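Fimthorpe Neighbours Help Board
Home > Household > Storage and tidying

Soft toys all over the bed, where do they live in the daytime??

Asked by morport_mum in Storage and tidying
4 people want to know this too

Quick one as I'm on my lunch. Spare bed has turned into the dumping ground for plush toys, mostly the food ones (fruit etc). Every time I want to change the sheet or someone's coming to stay I have to shovel the lot onto the floor and then back on again after. Driving me mad.

Started using a white plastic basket, one with the little holes in the sides. Tip it out, fill it up, done. In theory. 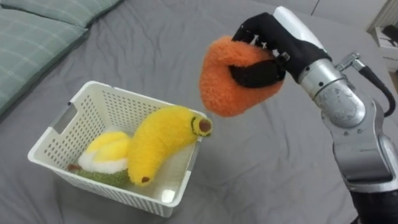 Problem is the banana. Long things don't lie flat in it. They go in on the slant and poke up over the rim, then you can't stack anything on top or slide it on a low shelf. The chunky ones like the durian are fine, they just sit there. So do I get a bigger basket, or a second one, or something with a lid? Don't want to spend loads. Also is it OK to leave the basket on the bed all day or will it mark the sheet? It's a plain grey fitted one and shows everything.

Oh and do they need washing before they go away for a long time. Some will be going up in the loft in June.

Thanks in advance, sorry for the ramble

3 answers

Answer from toltesard_tidy (300 helpful votes)

Don't get a bigger basket. Did that, ended up with more toys in it and couldn't lift it past my knees.

What works in our house is sorting by shape. Long things stand up in something tall and narrow, an old wastepaper bin will do if it's clean. Round things in the low basket. Takes a minute once you've done it a couple of times, and kids can manage it without being told what goes where.

If you want to stick with the one basket, put the long ones in first, right along the bottom corner to corner, then the fat ones on top to hold them down. You've probably been doing it the other way round. I did for ages. Curved ones go in with the bend against the wall of the basket, not across the middle. Still might not fit but worth a go before you buy anything.

Keep the holey sort though, don't swap it for a solid tub. Toys that get put away a bit damp after a wash need the air. And handles cut into the rim are much better than the fold over kind, which pinch.
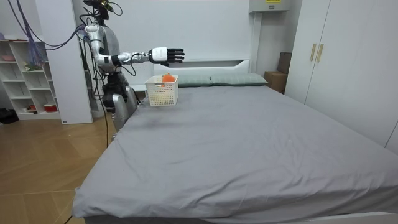
As for where it goes, up near the pillows is the best spot if it has to stay on the bed. Less likely to get sat on, and you can still air the rest of the matress. When you strip the bed start from the foot end and leave the basket till last. Then one lift, onto the floor, sheet off, sheet on, basket back.

Marks: plastic won't mark cotton on its own. What does it is the basket going on the floor, then the bed, then the floor. Wipe the bottom with a cloth now and then. Grey shows dust worse than white, I've found.

Comment from morport_mum: long ones first!! can't believe I didn't try that. Will report back

Comment from toltesard_tidy: let us know. If the banana beats you it's the wastepaper bin

Answer from spincycle2771 (12 helpful votes)

On the washing bit. Yes, wash before the loft. Check the label, most plush is fine at 30, some say 40. Pillowcase, knot the top, gentle cycle, low spin. NOT the tumble drier for anything fluffy or fuzzy, the pile goes hard and never comes back. Ask me how I know.

Anything with bits of different fabric sewn together, do it by hand the first time in case the colour runs. Dark green onto white is a right pain to get out.

Dry them properly, give it a couple of days longer than you think, stuffing holds water in the middle. Then a cotton bag or a box with a lid for the loft. Open basket is no good up there, dust and moths.

Varma Hardware on the Toltesard road had lidded boxes last time I was in, didnt look at the price sorry.

Answer from just_passing (0 helpful votes)

give half of them to the charity shop

Comment from morport_mum: you come and tell my daughter that then

Related: Getting biro out of a fitted sheet / Low shelves for a box room / Loft boxes, cardboard or plastic?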